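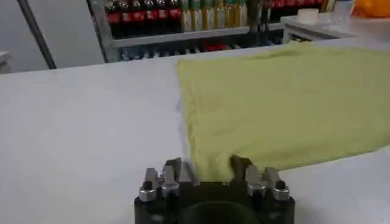 Search this site Go

Munholm Creek culverts: speaker notes

1. Opening
Thank the Kudumstead library for the room. Say the survey ran through June and covered 288 culverts on the creek and the Yin branch.

2. What we found
Over 100 block fish at low water. Most are perched pipes. Pause for the map.

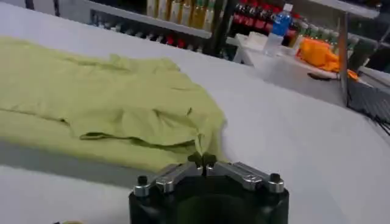
3. What comes next
Wenier Road goes first, with 6 pipes to replace. That opens 1301 yards of stream. Take questions until 8:30.

We use cookies. Accept Decline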